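Keeping a Two-Arm Cell Alive: Project Report
Submitted 27th May

Our proposal promised a study of grasp planning. What we delivered is closer to a maintenance diary, and our supervisor has agreed to grade it as one. The cell is a two-arm table we call Bulwood, after the name on the crate its frame came in. We inherited it in August with one working arm and a manual for a different model.

Setup

The first job was the frame. Every bracket had been tightened by someone in a hurry, and both arm mounts shifted a little under load. We took the mounts off, cleaned the rails, and put everything back with a Vermeulen torque driver borrowed from the machine shop. It took 39 bolts. The shop would like its driver back, and we are working on that.

Next came the wrist cameras. Each one has to be recalibrated whenever its gripper is removed, and for the first month the grippers were removed a lot. We wrote a script for this, named it Hellus, and then spent two weeks fixing Hellus. It now runs unattended, provided you stand next to it.

Routine check

Before any session we run the arms over the table with cans standing on it. Cans are good for this. They are cheap, they all look alike from the top, and they show a bad calibration right away by falling over. We go through the overhead view, the wrist views and the side view before we trust the day's numbers.

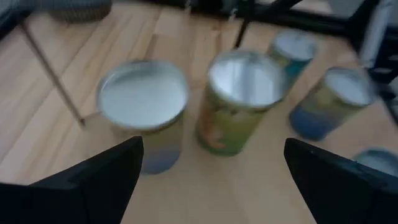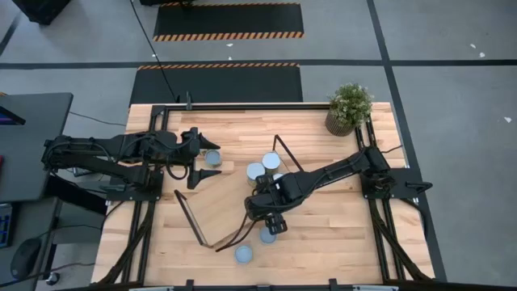

Cans on the table, from one wrist and from overhead. 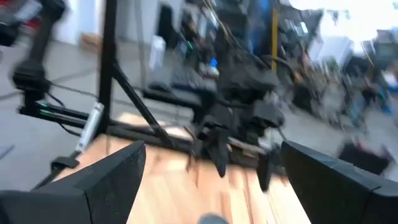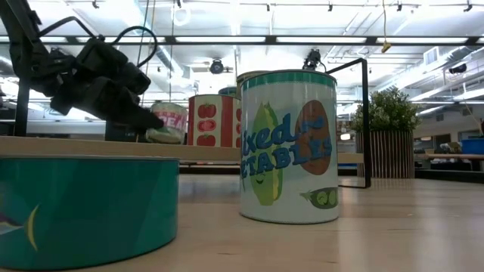

Faults and repairs

The worst fault was an arm that drooped when it got warm. We blamed the motor, then the controller, then each other. The cause was a connector at the elbow that had been pushed in most of the way. Finding it cost us 690 minutes by the lab log. Pushing it in the rest of the way did not take long enough to log.

The cables were a slower problem. A loop that is too short pulls on the wrist at full reach, and one that is too long finds something to catch on. We re-routed both arms twice and settled on the second layout, mostly out of fatigue. It has held up so far.

Gripper fingers wear at the tips. We replace them in pairs - we tried replacing one, and the grip came out crooked enough to spin a can. Our spares are Uvetti blanks filed down by hand, so no two sets match and the grip offset gets measured again every time.

What we would do differently

Label the cables on the first day. Keep one log instead of 2 that disagree. Check connectors before ordering a motor, particularly a motor that can't be returned. It is on the shelf by the door if next year's group wants it.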